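FOR IMMEDIATE RELEASE

Plernby 3 adds offline sky charts and a red night screen
Flisden's stargazing app now works with no signal at all, 500 deep-sky objects included

Flisden today put out version 3 of Plernby, its stargazing app for phones and tablets. Free update for everyone who already has it. New users get the basic sky map at no cost, with the full catalog in the paid tier.

The big change is offline use. Until now Plernby needed a connection to load anything fainter than the bright stars, which was a problem in the places with the best skies. No towers out there. Version 3 stores the whole chart on the device. The download is 420 MB, so do it at home on wifi before you drive out.

"Dark sites have no bars. We heard it over and over from users," said Gleice Xavier, product lead at Flisden. "People were standing in a field with a spinning wheel on the screen. So the chart lives on the phone now. Open it, point it up, done." 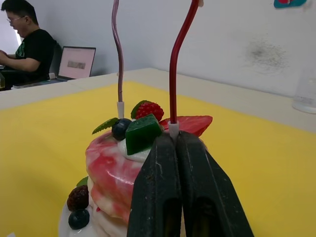
Also new in this release is a full red screen mode. The old night mode dimmed the map but left the menus and the keyboard white, and plenty of users wrote in about that. Everything goes red now – menus, search box, alerts, the settings page. One tap on the moon icon turns it on, and it stays on untill you tap again. It can be set to start by itself at sunset.

The catalog has grown to 500 deep-sky objects, up from 400. Most of the additions are open clusters and double stars that show up in ordinary binoculars. Each entry has a short note on when to look, how high it gets and what a beginner should expect to see. Which is often a gray smudge, and the notes say so.

"We cut the pretty telescope pictures from the beginner entries," Xavier said. "You look up a galaxy, you see a spiral in full color, then you look through your binoculars and feel cheated. We would rather tell you it's a faint patch and where to find it."

Other changes:

Search now takes common names as well as catalog numbers. "Seven Sisters" gets you to the Pleiades.

Compass drift fixed on older phones. If the map still points wrong, move the phone in a slow figure eight and reopen the app.

Moon and planet rise times can be sent to the phone's calendar.

A "tonight" list picks targets by location, moon phase and the hours you plan to be outside. Tell it you have from 9 p.m. to 11 p.m. and it leaves out anything that rises later.

Battery use is lower with the map left open. Cold nights will still drain a phone, so bring a power bank.

Plernby 3 keeps all saved observing lists from version 2. Users on version 1 need to export there lists first, and the steps are on the help page inside the app. 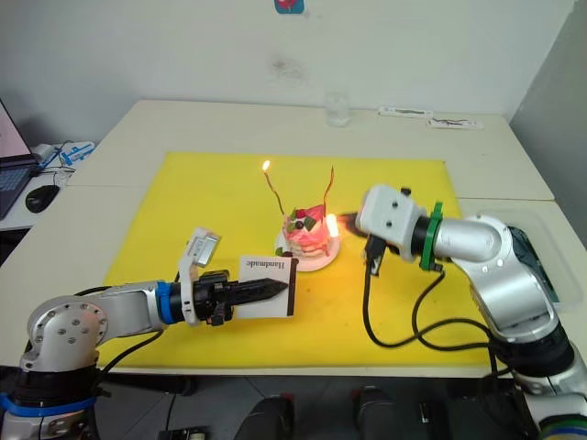
Price and availability

Out now in both major app stores. Basic map free. Full catalog and offline charts by yearly subscription, with the price shown in the store for your country. Current subscribers pay nothing extra. School and club licenses are handled by Olaniyan, Flisden's education partner, and open in January.

About Flisden

Flisden makes Plernby and the weather add-on Plusum, a cloud cover forecast for people who observe at night. Plusum is sold separately and links to the "tonight" list in version 3.

Press contact

Gleice Xavier, Flisden. Review codes and screenshots on request – please say which device you will be testing on.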